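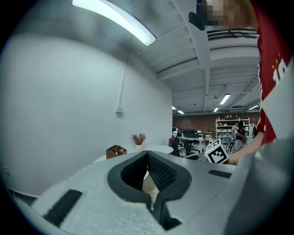

Photo: Apinya Prasertsri

Lurnness Community Hall — Kitchen and Storeroom Inspection, July

Inspected by: Nipon Onsri
Accompanied by: Kamol Thammasiri
Start time: 8:15 a.m.

EXITS AND WALKWAYS

Rear door opens fully from inside — OK
Hallway to storeroom clear — NOT OK. Folding chairs stacked on the left side again. Moved during the visit. Chairs go on the rack.
Exit sign lit — OK
Emergency light, 30-second test — OK in kitchen. Storeroom unit went dim before the end. Replace battery.

FIRE

Extinguisher by range, gauge in green — OK
Extinguisher tag signed this month — NOT OK. Last initials are from May. Kamol signed it today.
Fire blanket on hook — OK
Hood filters clean — Fair. Grease on the two nearest the wall. Wash before the next big booking.
Smoke alarm, storeroom — OK, tested with button

ELECTRICAL

Outlets near sink trip and reset — OK
Cords free of damage — NOT OK. The rice cooker cord is cracked at the plug. Taken out of service and tagged. Do not tape it.
Panel door closes, breakers labeled — Breaker 4 has no label. Surachet Luangrath thinks it feeds the porch lights. Needs checking.

COLD STORAGE

Refrigerator temperature — 39 F, OK
Freezer door seal — Worn at the bottom corner. Still closes. Look at it again next time.
Food dated and covered — Mostly. Three tubs had no date and were thrown out.

STORAGE AND SHELVING

Cleaning products kept apart from food — OK
Shelves within load limit — Limit is 200 pounds per shelf. The top shelf has water cases on it and sags in the middle. Move them to the floor pallet.
Step stool feet — One rubber foot missing. Khamphan supply carries them.

FIRST AID

Kit stocked — Short on burn gel and medium gloves
Contact list posted — Out of date. Chaiwat Rojanasak's old number is still on it.

FOLLOW-UP

Battery, cord and contact list to be done first. Everything else by the next inspection. Copy of this sheet goes in the binder by the office door.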